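Notebook – Emora cell, simulator side
Monday, February 14, 2022

Wrist view with the gripper open over the round table, one blue cube between the fingers, before touching any settings:

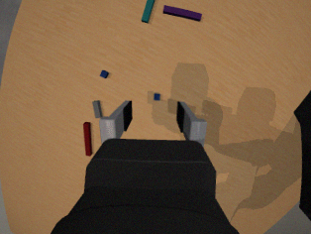 Duygu thinks the finger pads are where the trouble is, and that I should leave the arm gains alone until the pad friction matches what we measured on the real cell in November. Fair enough. I had already changed the gains once on Friday, so I put them back first.

Looked up the friction value. It was still the default, on both pads. The black pads are separate bodies from the gray fingers in the model, and the November edit only went to the fingers. Copied the measured value over to both pads and saved the file as Savau rev 8.

Then the closing force. Limit was set to 22 N, left over from the old gripper. Did not change it today. One thing at a time.

Ran 2000 grasps overnight settings on the small cube, fixed seed, took about 2 hours. Slips are down a lot from the last batch. The ones left are mostly with the cube turned a little relative to the fingers. Have not tried the long bars yet – they tip when gripped near one end and I want the cubes sorted first.

Camera mount offset checked against Ebbe's drawing, no change needed. Shadows left on. Turning them off makes it run faster but Fabrice needs them for the vision tests.

To do:
Closing force, after Duygu has seen the slip log.
Same seed again with the cube turned.
Ask Rasha which branch rev 8 should go to.
Delete my Friday gains file so it doesn't get loaded by mistake.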